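Hulalon Community Help
Teaching and Demonstrations > Remote control

Wrist view looks fine, but the trained policy misses the pen holder

Posted Sep 9, 2022 by natbridge_bench2

I am recording demonstrations for a desk-tidying task. The arm is driven by remote control with a Hurnine hand controller. The operator picks up a pen from the table and puts it in a mesh holder, then backs off. I have 199 recorded runs, all by the same operator. There is one camera at the wrist and one fixed camera above the table.

The policy trained on these picks up the pens well enough. At the holder it goes wrong. It lowers the pen on the near side of the rim, opens the fingers, and leaves. In 13 test runs it got the pen into the holder 2 times. Replaying the recorded joint positions without the policy works every time, so I don't suspect the arm.

Training was 500 epochs with default settings. Image size is the default too. I have not changed the controller gain since June. Do I need more runs, or is something wrong with the ones I have?

Després_arm

Check the time offset between the camera and the joint log first. If the images arrive late, the policy learns to open the fingers at a view that belongs to an earlier position. A slow approach hides this and a fast one doesn't. Move the wrist over a high-contrast edge, stop sharply, and compare the two logs. Anything over two image intervals will hurt you at the rim.

Replay is no test of this. It only reads the joint log and never looks at an image.

Second, look at what your operator does just before release. If he or she watches the table directly and not the screen, the recording contains decisions based on things the cameras never saw. Depth at the rim is the usual case. Have the operator work from the two camera views only, with a panel between them and the table. The runs will be slower and uglier at first. Keep the slow ones. Throw out the ones where the pen was dropped and picked up again, unless you want the policy to learn that too.

I would not record more until both of these are done.

gridcloth

More data. We had the same thing and it went away with more data.

mesh_and_wire

I agree with the offset check, but I would also look at where the holder sits in the wrist view at the moment of release. On our bench the holder stands next to books and already has pens in it, and at close range the rim is a small part of the image. Most of what the camera gets is book cover and tablecloth.
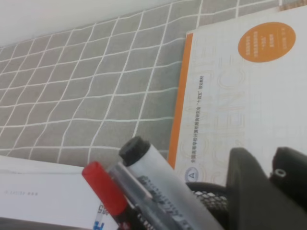
Wrist camera, fingers open, mesh holder at the lower edge of the textbook.

The black fingers also overlap the cover next to a black holder. After downscaling, the rim and the fingertips are hard to tell apart. Open one of your own release images at the size the network gets and see whether you can point to the rim. If you can't, tilt the camera mount toward the fingertips or raise the image size before you touch anything else.

Two things about the recordings themselves:

Vary the holder position between runs. If it stayed in one place for all 199, the policy may have learned the location from the joint values and is ignoring the image. Test by shifting the holder a hand's width. If the arm still goes to the old spot, you have your answer.

Ask the operator to pause above the rim before lowering, for the same length of time in each run. A short pause gives you several clean images of the correct alignment. Too long and the policy may stall there, so trim anything where the arm sits still for more than a second.

On the gain: lower it for the last part of the approach if your controller lets you set two levels. The Hurnine has this under motion scaling, and it is off by default on ours.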